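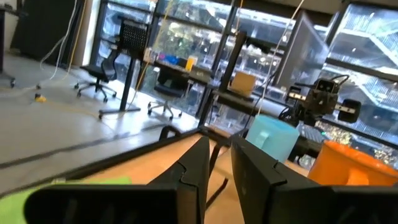

Mug (drinking vessel)

A mug is a sturdy cup with a handle, made for hot drinks and usually used without a saucer. I've been writing up the kitchen pages for this site for a good while now, and the mug is the one I kept putting off, mostly because everybody already has an opinion about mugs (mine is that the handle matters more than anything else, and I'll get to that). It's closely related to the cup, the tumbler and the beaker, and in everyday talk people swap those words around all the time.

Mug or cup?

In a lot of homes "cup" covers everything you drink out of. If you want to be picky, a teacup is smaller and thinner, often flares toward the rim and comes with a saucer, while a mug has thicker walls and straighter sides. A tumbler has no handle at all. There are plenty of in-between shapes, and I've seen the very same piece sold as a cup in one store and a mug in the next, so I wouldn't lose sleep over it. A "cup" in a recipe is something else again – that's a measure, and your favorite mug almost certainly doesn't match it.

Materials

Most mugs are ceramic. Earthenware is the softest and chips the easiest, stoneware is heavier and takes a beating, and porcelain is the hardest and can be made quite thin. Stoneware gets fired at over 1,000 degrees Celsius, and that heat is what makes it so dense. Glass mugs are nice for anything with layers in it. Enameled steel is the camping classic: light, hard to kill, and murder on your lips if you pour straight from the kettle! Plastic mugs and cups are great for kids and picnics, though they scratch, and they tend to hang on to the smell of coffee.

Glaze and color

Glaze is the glassy coat on a ceramic mug. It can be glossy or matte. Glossy glazes wipe clean with almost no effort. Matte ones feel lovely in the hand but pick up gray marks from spoons, which usually come off with a bit of baking soda paste. Bright orange and yellow glazes used to have a bad name because some of the old recipes had lead in them, so if you pick up something very old at a flea market, keep pens in it and drink from something newer. Pastels such as light blue have been popular for decades and they mix well, which is handy if you buy your cups one at a time like I do.

Color has a practical side too. In a shared kitchen or a workplace, having one color per person saves a lot of arguing over whose tea is whose.

Handles

The common shapes are the C handle, the ear handle (narrower at the bottom) and the D handle, which is straight on the outer side. I sort them by how many fingers fit. A 2-finger handle is fine on a small mug, but on a big one full of coffee it makes your wrist work way too hard. Handles on handmade mugs are generally attached while the clay is still damp, and the join is where they like to crack, so have a look there before buying secondhand.

Names in the shops

Makers love giving their mugs names. The ones I own or have owned are the Lodar, a plain straight-sided stoneware mug, and the Gretness, which is rounder and has a wide foot that makes it hard to knock over. Virk makes a stacking cup called the Roltness. It stacks beautifully in the cupboard and sticks together in the dishwasher, so I wash mine by hand.

Care and use

Tea stains come off with baking soda and a damp cloth. Skip the steel wool, it leaves scratches that stain even faster the next time. If you're making tea in a cold mug, swirl a little hot water around first and tip it out. For green tea I let the kettle cool down a bit, but black tea can go in at 95 degrees Celsius or hotter.

On a desk or worktable, keep mugs back from the edge and away from cables. A cable that catches on a sleeve will take a full mug with it, and I've lost 2 good ones that way. A coaster helps on wood, where a hot base can leave a pale ring in the finish.

See also: Teacup, Tumbler, Coaster, Saucer, Enamelware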